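We use cookies to remember your settings. Accept | Manage

How to Lay Out a Performing Resume for Dance and Film Work

Updated 26/09/2025

Keep the resume to one page, trimmed to match the size of your headshot. Put your name at the top, then contact details, then height and vocal range. Leave off your home address.

1. Group credits by type: film, television, theater, commercials. Start with the type you are being seen for.

2. Use three columns. For film, enter title, billing, and director or production company. For theater, enter title, role, and venue.

Sample theater lines:
Pluvetti | Dance Captain | Judmont Playhouse
The Paltgate Road | Ensemble | Sivakumar Theater

3. Mark understudy and swing work as such. If you went on, add "(performed)" after the role.

4. Leave dates out of the credit lines. A show from 1986 can stay if the role is strong.

5. List choreography separately. Give "Choreographer," "Associate" and "Assistant" their exact contract titles.

6. Put training below the credits: teacher, style, school. Limit it to 5 entries.

7. Finish with special skills. Include only what you can do on request, cold, in the room. 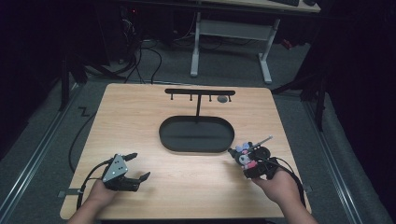
Kamrul Dewan writes that commercial credits should come off the page entirely and be replaced with "list available on request," as an old ad can raise a conflict with a new client. That wording is accepted by most casting offices. Save the file as a PDF with your last name first.

Contact | © Judmont Stage Notes | Back to top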